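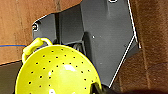 Search this site Enter keywords

Unit 7: Grip loss and false holding signals

Reading: fault log handout, Dernell bench, February. Prepared by Gregor Crichton.

7.1 The fault

The Dernell bench runs a two-finger gripper on kitchen goods: bowls, colanders, pan lids, handles of several kinds. On trial 452 the controller reported a stable hold on a colander. The arm then lifted and moved to the drop point, and the software logged a successful place. The colander was on the floor. No alarm was raised, and the run continued for another 7 cycles before Lachlan Gunn stopped it by hand.

Two separate failures are present and should be kept apart in your answers:

(a) the object slipped out of the fingers during the lift;
(b) the controller did not know that it had.

Failure (a) is ordinary. Any gripper working on smooth, curved plastic will drop some of it. Failure (b) is the safety matter.

7.2 How the holding signal is made

The Dernell controller has no touch sensing at the fingertip. It infers contact from motor current and finger position. If the fingers stop short of the fully closed position and current stays above the threshold, the state is set to HOLDING.

The test assumes that only an object can stop the fingers. A stiff joint, a trapped cable or a burr on a pin will do the same. On trial 452 the fingers stopped short with nothing between them, and the current stayed high. From the controller's side this is identical to a good grasp. 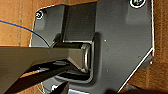

Friction at a joint is hard to find from the log alone. The position trace looks normal in the open direction and shows a small step near the end of the closing stroke. Gunn found the step in earlier runs once he knew where to look. It had been growing -- slowly, and well inside the tolerance set at installation.

7.3 Why the threshold did not help

The current threshold was set at 712 counts when the joint was new. With added friction, an empty close reached 712 before the end of travel. Raising the threshold would have hidden the fault a little longer and increased the squeeze on thin-walled objects.

The Prundard method, covered in Unit 5, compares each close against a stored empty close. It would have caught this drift if the stored trace had been taken before wear began and kept unchanged. Dernell refreshed its trace every 2,000 cycles, so the reference wore along with the joint.

7.4 Corrective steps taken

Power off and lock out before any hand goes near the fingers. A joint that binds can release suddenly when pushed.

Move each finger through full travel by hand and note any rough spot.

Check cable routing at both ends of travel -- open and closed.

Run an empty close at low speed and save the trace with the joint serial number. Do not overwrite it.

Add a second check after lift: open slightly, re-close, compare positions. A real object gives the same stop within tolerance. A friction stop usually moves.

The last step costs cycle time and can itself cause a drop. Brandão's notes argue for a weight check at the wrist instead. Katbridge uses both on its larger arms.

7.5 For next session

Sketch the current and position traces for an empty close, a good grasp and a binding joint. Mark the point at which the Dernell controller sets HOLDING on each. Bring the sketch on paper.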